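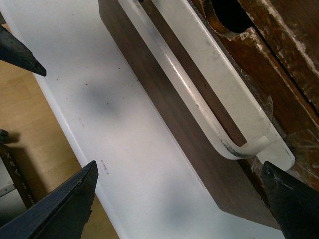
Where Does the Furniture Go? Move-Outs and Hand-Me-Downs in Jatholm

Kerubo Kinyua
Final project report, Community Studies
Monday, April 15, 2019

1. How I got into this

My desk has somebody else's name carved into it. It came from a girl on the second floor, who got it from her cousin, who (she thinks) bought it at Cesetti, the thrift store down by the bus station. When we had to pick a topic for this class I was sitting at that desk with no ideas at all, and I started wondering how many people had sat there before me with no ideas at all. So I asked if I could do furniture. My first proposal was called "The Life of Objects" and it came back with "too big, pick a street" written across the top, so I picked a street.

The street is Mill Lane, the part between Þorgeirsson Hall and the corner store. It's almost all student rentals, and people move in and out all year because the landlords rent by the room. If you've walked down it at the end of a month you know what the curb looks like. I wanted to find out what gets put out, who takes it, and whether the stuff that gets left behind is really worse than the stuff that goes.

2. What I did

There were three parts, and they didn't all go equally well.

First, the curb log. I walked Mill Lane every evening in March after dinner and wrote down every piece of furniture that was out. I gave each one a number and a short note, and then the next evening I checked if it was still there. If it rained overnight I wrote that down too. I ended up with 163 pieces, which was way more than I was ready for! My notebook only had columns drawn for a third of that, so the last pages are pretty hard to read.

Second, the survey. I printed 100 copies and put them through mail slots, with a box in the lobby of Þorgeirsson Hall for people to drop them in. I'll get to how that went.

Third, interviews. I talked to 12 people. Most were students, but I also got a landlord, the woman who runs the furniture floor at Cesetti, and a man who has lived on the lane since before it was rentals and who had a LOT to say about mattresses. I recorded the ones who said yes and took notes for the rest.

I also read through the old posts on Skeseo, our local swap board, to see what people say about furniture when they're trying to get rid of it. That wasn't in my plan, I just kept doing it at night and it ended up being useful.

3. What was on the curb

Chairs. So many chairs. Desk chairs with one bad wheel, kitchen chairs that used to be part of a set, folding chairs, a rocking chair that I nearly took home myself. After chairs came shelves and parts of shelves, then small tables, then bed frames. Couches were pretty rare, and I think that's because a couch is such a pain to get down the stairs that people just leave it in the room and tell the next tenant it's a bonus.

I hadn't thought about the "parts of" problem before I started. Is a bookcase in four pieces one thing or four? I decided that anything that had obviously come from the same piece counted once, even if it was leaning up in two different spots. But a lot of the time I honestly couldn't tell. There'd be a stack of boards and a drawer with no dresser. In the end I made a group called "loose parts" and put everything confusing in there. It got bigger than I'd like, and if I did this over I'd sort that out before the first walk.

Things went fast when they were whole. A whole chair almost never made it to my second check. Loose parts were the opposite and mostly sat there until the truck came. The one thing that really surprised me was that looks didn't matter nearly as much as I expected. An ugly orange nightstand with all its knobs was gone by the next evening, and a really nice dark dresser with a missing drawer sat out for the rest of the week. People told me the same thing in interviews. They'd take something ugly and paint it, or throw a sheet over it, but they didn't want a repair job.

Rain killed everything. Once a piece had been wet for a night it was pretty much done, even if it looked fine after. One guy told me he has a personal rule, no curb furniture after rain, ever, and he checks the weather before he goes looking.

4. The survey (sigh)

Let me get this over with. I got very few back. Part of that was my own fault. The survey was two pages with a question on the back of the second page that most people didn't see, and the box in the lobby got moved behind a plant for several days before I noticed. So I'm not going to give percentages from it, and my instructor agreed that it wouldn't mean much. What I can use are the written comments, and some of those were great. A few I liked:

"I have never bought a chair in my life."

"The desk came with the room, I hate the desk, I will leave the desk."

"My roommate brings things home. Please make this a question."

That last one should really have been a question. In shared places there's often one person who does the collecting and everyone else just lives with it, and I only found that out from the comments and the interviews.

5. How people find out

There are five ways that came up over and over: walking past, a text from a friend, Skeseo, the thrift store, and getting it with the room. Walking past was by far the one people talked about most. They'd tell me the whole story of it too, what time it was, who they had to call to help carry. Nobody told me a story like that about a thing they'd bought new.

Skeseo posts have their own way of talking. "Some wear" can mean anything. "Must go today" usually gets posted again the next day. The posts that got a quick answer were the ones that gave the size and said what floor the person was on. If I ever post something I'm putting the number of stairs in the first line.

The woman at Cesetti said they turn down a lot more than they take. She can't take anything that needs fixing before it can go out on the floor, and she doesn't have anyone to do pickups on weekends, when most people move. So the store is closed to furniture at exactly the time the street is full of it. She wasn't happy about that either! She told me she'd love to have a van for the last weekend of the month and that she's asked before.

6. Why people leave stuff

I expected people to say they were lazy or in a hurry, and the hurry part was true. Leases on the lane end at noon and the next one often starts the same day. But there was another reason I hadn't thought of, and it came up with nearly everyone who'd put something out. They felt like it wasn't really theirs. It had come from the curb, or from the person before them, and putting it back out felt fair. One woman called it "returning it to the street." She'd had a table for two years and she carried it down and left it in the exact spot where she had found it.

The landlord saw it differently, of course. He pays for the extra truck. He did admit that he furnished his own first apartment the same way, after I turned the recorder off (he said I could put that in).

7. What I'd change

Fix the survey, obviously. One page, and hand it to people in person. I'd also do a month that isn't March, with the rain we had. August would be totally different, and probably too much for one person with a notebook. I should have taken down times more carefully, so I could say how fast things went and not only whether they were gone by the next evening. And I only know that something was gone. I don't know where it went unless someone I interviewed happened to have it, and that happened exactly once, with a blue stool.

8. Suggestions

I was asked to end with something practical, so here goes. The hall could open its bike room for the last weekend of each month so whole pieces stay dry. Cesetti could get first pick on the following morning. And somebody should put a jar of screws and a couple of Allen keys in there, because half of what I put under loose parts might only have needed a screw.

Thanks to everyone who talked to me, and to my roommate for coming along on the walks when it got dark. The notebook and my typed-up log are in the class folder. The rocking chair was gone when I went back for it.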